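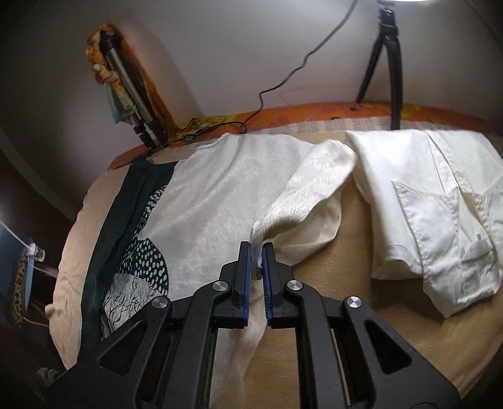
Rental Wardrobe Firm Says Its Clothes Come Ready for the Hanger. Our Bed Says Otherwise

By Paloma Greenberg
October | 3 min read
15 comments | 8 shares

Veris, the clothing rental service that has been mailing flyers to half the apartments in town, wants you to believe that getting dressed is a problem it has solved. Pay every month, get a parcel of tops and shirts, wear them, send them back. The company's new line is that everything arrives "hanger ready" and that customers can put a whole delivery away in 15 minutes.

That is a bold thing to promise about clothes that travel folded in a mailer.

We tried it with an ordinary delivery and an ordinary bed. A white top with a dark green printed panel was easy enough to lay flat and square up, and the print, with its white dots and a bare tree branch, is nicer than the flyer made it look. The white shirt with the chest pocket is another story. Folded or not, it is wrinkled, and no amount of patting it down on a beige bed cover is going to change that. It needs an iron. Veris does not mention irons.

Then there is the cream satin. The company is proudest of its satin, which has a soft sheen and a faint brushstroke pattern in the weave, and it is also the one fabric most people dread folding. It slides. You pick up a sleeve and the rest goes its own way. The folding card that Veris includes gives it 2 steps and a cheerful drawing. I read the card twice and still don't know where the second sleeve is meant to go.

Asked about this, a Veris spokesperson said the 15-minute figure came from "in-home trials" and that customers "quickly develop a rhythm." The company would not say how many homes, or whether satin was included. It also would not say whether ironing counts as putting clothes away, and that seems like the sort of thing you would settle before printing the flyer.

Its rivals are hardly more forthcoming. Kornico, which rents mostly office wear, has dropped the word "wrinkle-free" from its site and now says "easy care." Admasu ships its shirts on hangers in a tall box, a method that works but adds to the monthly bill and leaves you with a tall box.

Veris says a revised folding card is coming with the next round of deliveries, along with a tissue sheet to keep satin from slipping against itself. Subscribers will be able to ask for it at no charge, although the form to do so was not up on the company's site when we checked at lunchtime.

The basic plan covers 3 pieces at a time. Returns go back in the same mailer, and according to the terms, they do not have to be folded at all.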